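Chapter 4
Old News: Timestamps, Poses and the Two-Arm Pick

Draft text, revised 12/7/18. Comments to Catherine Cairns.

What you need before starting: chapter 2 (frames and transforms), chapter 3 up to the section on callbacks. The Guthrie planner installed and passing its self test. If the self test fails, fix that first. Don't read on and hope.

What you will have at the end: a node that takes detections in, hands targets to two arms, and refuses to act on a detection that is too old. The refusing is the hard part. Most of the chapter is about that.

4.1 The task

White table. Two arms, one in from each side, a gripper on each. Orange wire basket on the left. A striped thing on the right, orange and cream, shaped like a bread roll with ridges. The left arm steadies the basket by its rim. The right arm picks up the roll and puts it in the basket.

Say it like that and it sounds like one program. Write it like that and you get a script that works when you watch it and fails when a visitor watches it. Ambros Wallner wrote the first version for Skurden (our lab stack, see the appendix) in an afternoon. Straight line code:

find basket
hook left gripper on rim
find roll
move right gripper over roll
close
move over basket
open

Read it again and look for the places where time passes. Every line. Between "find roll" and "close" the arm has to travel, and the roll is round. It doesn't need much. A bump on the table, the left arm leaning on the basket a bit too hard, and the position you are flying toward is a position from the past.

Wallner's script had no idea of this. It stored the roll's pose in a variable called roll_pose and used it until the end. The name is the bug, really. Should have been roll_pose_when_i_last_looked.

4.2 Every pose has an age

Write this on the inside cover: a pose is three things. Where, in what frame, and when. Students drop the third one. So do people who get paid for it.

The "when" is the time the camera took the picture. It is the capture time. The time your detector finished is a different number and so is the time your callback woke up. In Skurden the detector takes 60 ms on the lab machine. Stamp the message when it leaves the detector and every pose you publish is 60 ms younger on paper than in life. For a basket sitting still, who cares. For a roll that is rolling, you close on empty table.

Worse if the camera rides on something that moves. Then the transform from camera to table changes too, and you have to look it up at capture time, not at "latest". Asking for latest is the most common mistake in the homework for this chapter. It gives no error. It gives you a pose that is nearly right, and drifts whenever the camera moves, and you will spend a week recalibrating a camera that was fine.

Rule 4.1. Stamp at capture. Carry the stamp through every stage without touching it.

Rule 4.2. Look up transforms at the stamp.

Rule 4.3. Whoever acts on the pose checks its age, right before acting. The detector doesn't check. The planner doesn't check. The one who closes the fingers checks.

People argue with 4.3. Fergus Ogilvie, who maintains Guthrie, argued with it for most of a December and wanted the check in the planner. His case: the planner already knows how long the motion will take, so it can reject early and save a wasted move. Fair. Do that as well, if you like, as an optimization. But a plan that was fresh when planned can go stale while it runs, and only the last step knows how that went.

4.3 How old is too old

Depends on speed. Take the fastest you expect the object to move, take the slack your open fingers give you, divide. That is your budget. Exercise 4.2 has you do it for a roll lying at an angle to the fingers, where the slack is smaller than you'd think. The ridges don't help either. Which part of the outline did the detector call the center?

Our default in Skurden is 100 ms for anything tagged as able to roll. Things tagged static get a much longer one, set in the config file. The basket is tagged static, and that is a lie as soon as an arm touches it. More on this in 4.6.

Note what the default does to you. The detector has already eaten 60 of the 100. You have what's left for transport, planning the last bit of the approach, and the close command. It's tight. Good, it should feel tight. Students who find it too tight raise the limit to make the red messages go away, and then they have no limit.

Motion blur is information, by the way. A smeared outline next to a sharp one, same exposure, same lighting: the smeared one is probably moving. Murdo MacAulay added a cheap sharpness score to each detected region, and the approach node drops to a hover when the score falls below that of the things around it. No tracker, no filter. Just wait above the object with the fingers open until it reads sharp again, then take a fresh pose and go down. We build it in 4.5, it's 46 lines and you'll have it running the same day.

4.4 Two arms, one table, one clock

Now the second arm. The left gripper has contact with the basket, the right one doesn't have contact with anything yet. They are in differnt states and they should be in different state machines. Do not write one big machine with states like LEFT_HOLDING_RIGHT_APPROACHING. Seidu Akolgo tried, stopped at 52 states, and had not got to error recovery. Two small machines and a short list of things they have to agree on:

Right may release only while left reports holding.
Left may let go only when right reports clear.
If left loses the rim, right stays up and waits.
Either one may stop both.

Four lines. Each is a condition on a message from the other side, and each of those messages has, yes, a stamp. "Left reports holding" means left reported holding at some time. Check the age of that as well. Same rule, same function, only the limit differs.

And one clock. If the arms are driven from two computers, sync them before anything else in this chapter, and log the offset at startup. Two machines that disagree by more than your budget will reject every message from each other, or accept every one. The first is annoying. The second you won't notice until the basket is somewhere else.

A word on hover. While right waits, it is not idle – it keeps its fingers open, holds its position, keeps asking for poses, and throws away the old ones. Write the hover as a real state with its own timeout and own exit conditions. Do not write it as a sleep inside the approach. A sleeping approach can't hear left say it lost the rim. Put the age check at the top of the loop, before the pose gets used for anything at all, and log the age each time round, even when it passes. You will want those logs in 4.7.

Start with left holding the rim and right in hover, fingers open, roll not yet settled. That is the state we will write first. 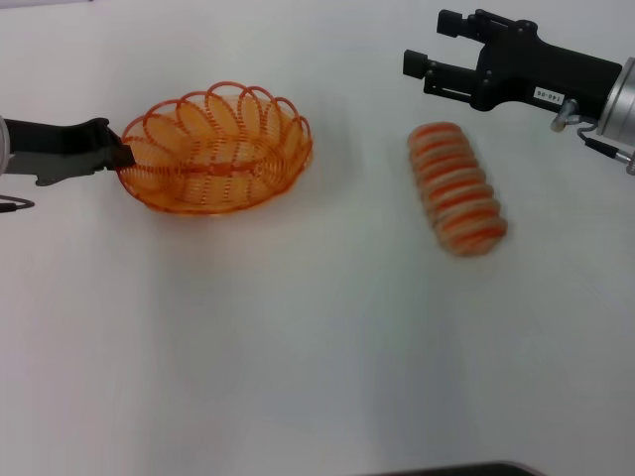
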